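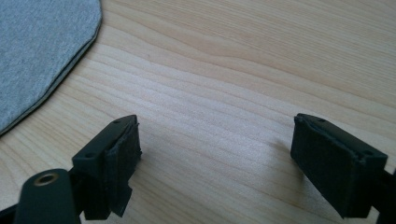

附图:手持夹爪,两指张开,左上是灰色布片

发件人:Hammad Hayat
收件人:Kaimal 示教讨论列表
主题:Re: 手持夹爪采布片,起手姿态和指垫的问题

Mark Anthony,各位好:

周三的邮件我看了两遍,逐条回。原文引在下面,太长的地方我删了一些。

> Mark Anthony Belmonte 写道:
>
> 我们组八月开始用 Kaimal 的手持夹爪采“拿起单层布片,移到桌子另一侧放平”这个任务。
> 目前攒了 100 条示范,训出来的策略在 Senen 的臂上跑,走到布片上方没有问题,
> 但是合指的时机很乱。有时离布还有一段就合了,有时指尖已经压到桌面还在往下走。
>
> 想请教三件事:
>
> 一、起手的时候夹爪应该停在哪里。我们四个操作员习惯不一样,有人一开始就对准布边,
> 有人从桌子中间空着的地方起。要不要统一?
>
> 二、指垫。左右两边的垫子磨损程度不同,需不需要每次采集前都换成新的?
>
> 三、同样的任务我们也用遥操作采过一批,操作员坐在主手那边看屏幕。
> 两种数据能不能混在一起训?有人说混了更好,有人说千万别混。
>
> 另外桌面是浅色木纹的,有人担心木纹会影响视觉,建议铺一块深色垫子。
> 我个人觉得没必要,但说不出理由。

先说起手位置。不要统一到某一个点,但要统一规则。我们的规则是:录制开始时两指张开,指间只有桌面,布片必须在画面里看得到,哪怕只露出一个角。附图就符合这个规则,布片在左上,两指之间是空的桌面。在这个前提下,操作员爱从哪里起就从哪里起,散得越开越好。

你说有人一开始就对准布边,这批数据我建议单独放。这种示范里“看见布、移过去、对边”这一段几乎没有,策略学到的是一开场就下压。你描述的“离布还有一段就合了”,我怀疑一部分就是从这里来的。可以先把这部分拿掉重训一次,看合指时机有没有变化,成本不高。

再说合指。手持采集的时候,人的手指比眼睛快。很多人还没有停稳就已经在扣扳机,回放时看,合指和下降叠在一起。人自己能做成,是因为手上有感觉,策略没有这个感觉。我们要求操作员下到位以后停一下,再合,合完再停一下,然后抬。刚开始大家嫌慢,采一个上午就习惯了。停顿不用很长,能在开合曲线上看出一个平台就行。

“指尖压到桌面还在往下走”是另外一件事。请检查一下采集端和机械臂端的指长是不是一样。Patley 那边以前碰到过,手持的那套换过垫子以后指尖多出来一点,标定没有重做,到臂上就一直往下顶。他们查了快两个星期的模型,最后拿尺子一量就找到了。

指垫的问题,我的意见是不必每次换新。布片任务靠摩擦,新垫子反而偏滑,我们都是先夹一阵旧布再正式用。要紧的是两点:第一,手持端和臂上用同一种材料、同一种厚度;第二,垫子的下沿如果翘起来或者伸出指体太多,就要修。附图左指的垫子下沿不齐,伸到塑料块下面去了,右指的就贴得平整些。像左边这种情况,我们会修齐之后再录,然后在记录里写一笔“左垫已修”。两边稍微不对称不要紧,录到一半变了才麻烦。每次换垫子都新开一个批次号,不要接着旧的编。

关于混合数据。能混,但别直接倒在一起。Sistelley 项目里我们有 4,000 多条,手持和遥操作都有,做法如下:

1. 两种数据分开打标签,训练时把来源作为一个输入给进去。部署时固定填臂上的那一种。

2. 遥操作的示范普遍慢,中间有很多原地犹豫的段落。先把不动的帧裁掉,再和手持的对齐速度。裁的时候注意别把合指前后的停顿也裁了,那一段是我们故意留的。我第一次写脚本就裁掉了,白训了一轮。

3. 遥操作的人看屏幕,对深度把握差,常常先碰到桌面再往上抬一点才夹。这种动作如果多,策略也会学着去碰桌面。我的办法是人工过一遍,轻碰的留,重压的丢。上一批遥操作里丢了 74 条,挺心疼,但是丢完之后臂上确实不怎么顶桌子了。

如果你们人手不够,过不了那么多,就先只用手持的把任务跑通,遥操作留到后面补失败情形。遥操作在这件事上有它的好处:策略跑到一半卡住,人可以从卡住的那个姿态接手,把后半段做完,这种数据手持的很难采到。

桌面的事我同意你,不用铺垫子。换了深色垫子,你们那种近黑色的夹指反而和背景分不开。木纹本身我们没有见过造成问题。影子倒是值得留意,光从一侧来的时候,夹指会在桌面上投一块影子,早晚的方向和深浅都不一样。所以同一个任务请分几个时段录,不要全挤在下午。灰布在浅木色上对比够用,但布片底下如果还有一层颜色相近的边,就要在任务说明里写清楚夹的是上面一层还是两层一起夹。你信里写的是单层,操作员是不是都照这个做的,建议抽几条看看。附图里布的右下边外侧露着一条稍深的窄边,看着像是下面还有一层,我单看图不敢肯定。要是两层叠着,示范里夹一层和夹两层的都有,那合指深度乱也就不奇怪了。

还有一点你没有问。录制前请看一眼夹臂上那个铜色嵌件附近有没有松动,手持的用久了容易旷,开合读数会跟着飘。我们每天早上录之前空开空合几次,对一下零点,不对就紧螺丝重来。

你要是方便,挑 2 条合指最乱的示范,连同开合曲线一起发到列表上,原始的就行,不用剪。我这边有看曲线的脚本,写得很糙,路径还是写死的,要的人回信说一声,我整理一下再发。

Hammad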